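Moved into the new place in May and it has no washer hookup, so I'm learning laundromats again at my age. A thread.

Budget is 200 a month for everything that isn't rent. Laundry has to fit in that.
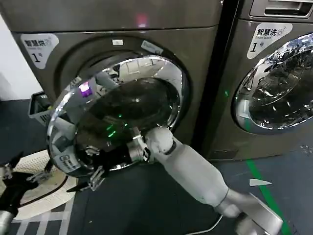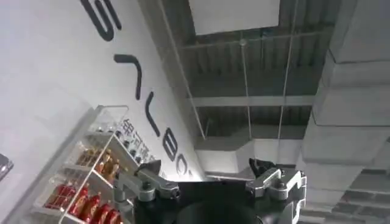
My comforter is the real problem. It barely fit the old top loader at Stullow, and I had to stop it and shove the thing back down every 15 minutes. I want a front loader with a round door that swings open, like the dark one with the chrome ring — easier to stuff a queen size into.

Shivam Grewal told me to wash it alone, cold, half the soap. Doing that.

Then dry on low, 30 minutes at a time, and turn it over between rounds.

Sheets and towels go in a separate load. Will post what it all cost tonight.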